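Desk day, again

Back from the coast on 30th January and the desk was a disgrace. Should have sorted it before we left. Didn't. So that was my morning gone, plus a fair chunk of the arvo.

Quick version for those who only come here for the organising stuff (hello) – I've given up on drawers. Drawers are where things go to die. Found 3 dead glue sticks, a Kanetti catalogue from two houses ago and a receipt for $91 that I really could have used at tax time. Grr.

So the new rule is cups. Everything I grab daily stands up in a cup on the white table, where I can see it. Pens, hairbrush, the nice scissors if the kids haven't nicked them. The rest goes in the cabinet or goes to the op shop.
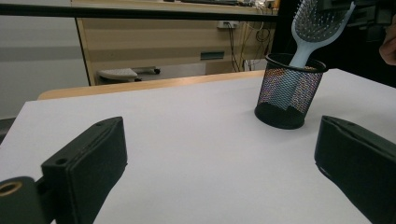 Had a good look at fancy organisers first. Cultirell do a bamboo one with little compartments, $132, and I had it in the cart and everything. Then the postage came up. No thanks. Kuusisto have a nice ceramic pot but I'd break it in a week, I know myself. Mesh is fine. Mesh doesn't collect that grey fluff in the bottom like the plastic ones do, you just tip it out and give it a bang over the bin.

Cables still a mess, dont ask. That's a job for February me.

Oh and while everything was off the table I did the usual round of small gross jobs. Keyboard upside down and shaken (crumbs, so many crumbs). Wiped the lamp. Remote control with a cotton bud. If you've never done your remote, maybe don't start, it's a bit confronting.

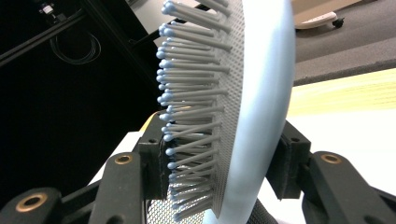 Brushes are on the list too, once a month, or that's the plan anyway. Pull the hair out with the tail of a comb, working from the edge in, then an old toothbrush and a dab of shampoo in lukewarm water. Don't dunk a cushion one. The grey pad on mine is covered in tiny holes and I reckon water gets in behind there and stays for days, so I just swish the bristle ends and keep the back of it out of the sink. Do the little blue tips one row at a time if you can be bothered. Then face down on a towel overnight. My old Ira one got the full dunk treatment every time and smelt like a wet dog by the end, so learn from me.

Anyway the desk. 2 bags to the op shop, one to the bin, and I can put a cuppa down without moving anything. Will see how long it lasts. School goes back soon so I'm giving it a fortnight before the hair ties and library notes creep back accross.

Pantry next. Need to buy labels first. And find the label maker, which was in a drawer, so.

Contact | Privacy | © All words and photos mine, please ask before borrowing | Back to top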